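**Clerura Records to Release Second Nirnis Album in March**

DUNBAR — Clerura Records today announced that *Galtuten*, the second studio album by the duo Nirnis, will be released in March on vinyl, CD and all streaming services. The first vinyl pressing is limited to 2,915 copies, of which 760 are reserved for independent record stores.
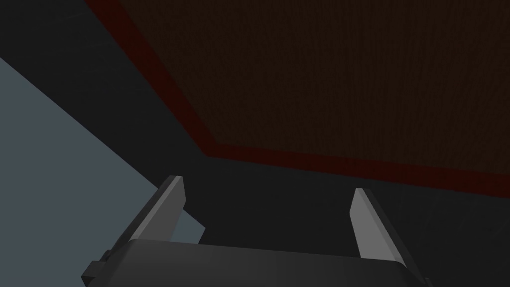 The album was written by members Efren Manalo and Rhona Cruickshank and recorded over 164 days.

"We wanted longer songs this time, and the label gave us the room to make them," said Cruickshank.

The lead single, "Harbor Road," will be available Monday at 9 a.m. Store orders for the vinyl edition open at the same time. Tour dates will be announced separately.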